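Clothes, hangers and the end of the big pile

Reading time: 4 minutes

I promised last month that I would finally write about laundry, and then I got three emails reminding me, one of them from Cadi Mostyn with the subject line "WELL?", so here we are. If you came for the rhubarb cake you'll have to wait till next time, sorry! I've made it twice and I'm still not happy with the bottom.

So, the background. For years I have been a folder. My mum folded, my gran folded, and I have a chest of drawers the size of a small car that takes folded things and turns them into crumpled things. Meanwhile the wardrobe was full of coats. Then in June we moved to the new flat (long-time readers will remember the saga of the stairs) and the chest of drawers wouldn't go round the corner on the landing. It went to Dorottya Sipos instead, who keeps wool in it, and I was left with a wardrobe, a heap on a chair and a lot of opinions from other people.

The best of those came from Hajnalka Sárközi, who does costumes for an amateur theatre group and has to keep more than 300 pieces in a room I would call a cupboard. Her advice was to stop thinking about the wardrobe and get a small rack. A really small one, the kind that stands on a table. You hang up only what you're dealing with at that moment, you sort it out, and then it moves on to wherever it lives. I'd always thought of a rack as somewhere clothes stay, so this was news to me.

I have become a bit of a bore about small racks ever since. What I like best is a plain wooden one with a rail on top and a shallow tray at the bottom, and a few hangers in different colours. 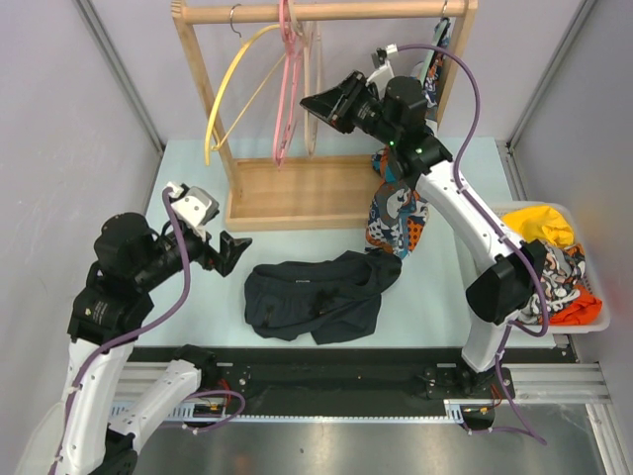
Pale wood, a yellow hanger and a pink one, and a print I would happily wear.

I do love a coloured hanger. Levente Hegyi thinks I'm being silly and that they should all match, and his wardrobe does look like a shop, I'll give him that. But in our house the colours do a job. Yellow is for things that need mending, pink is for things I'm not sure I still like, and anything pale is for going straight back in the wardrobe. It took the rest of the family a fortnight to learn it and now they tell me off when I get it wrong. I bought mine from Drolis, 34 of them in a mixed bag, which is far too many for one little rack. The leftovers are in the hall with the coats.

Two or three extra hooks on the rail are worth having as well. I use mine for belts, a scarf, the bag I always lose.

Now, the part you all wrote in about, which is getting a stretchy or slippery top onto a hanger without pulling the neck out of shape. I used to shove the hanger in from the top, like posting a letter. Don't! Hajnalka watched me do it once and actually winced. The way she does it is to lay the thing flat on a clear table first and smooth it with your palms, sleeves out to the sides. Then find the bottom opening, take hold of it at both sides and open it up a little so there's a proper gap. The hanger goes in through there, hook first, and up to the neck. It's slower the first few times and then it isn't.

Dark clothes are the ones that catch me out. Put a navy jumper down in the evening under our kitchen light and I couldn't tell you the front from the back, or which way up it is. I hold it between two hands, pull one edge nearly straight and let the rest drop, and then I go hunting for the label. A white label in a dark garment is a wonderful thing. Once I've found it I know where I am and the rest is easy.
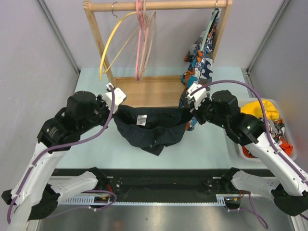
Your letters

Mohammed-Awal Lamptey wants to know what to do about shirts that slide off. He has tried elastic bands round the ends of the hangers and says they perish. I've had good luck with a twist of wool at each end (Dorottya's, naturally), and doing up the top button helps more than you'd think. If it has no buttons, fold it over the bar and stop fighting it.

Cadi asks whether a table rack will take a winter coat. Mine won't. I tried it with the big green one and the whole lot tipped slowly towards the butter dish. Coats go on the back of the door and that's that.

And someone who signed only as "Fed Up in the Attic" has a wooden rack that has gone sticky along the rail and wants to know if she can sand it. I should think so, with fine paper and a light hand, then a wipe with a barely damp cloth and leave it overnight. Rub a little candle wax along it afterwards so the hooks slide. I did mine with the stub of a birthday candle – a blue one, and it didn't leave a mark.

I'm going to try the same trick on the curtain pole in the back bedroom this week. More on that next time, with the cake if it behaves.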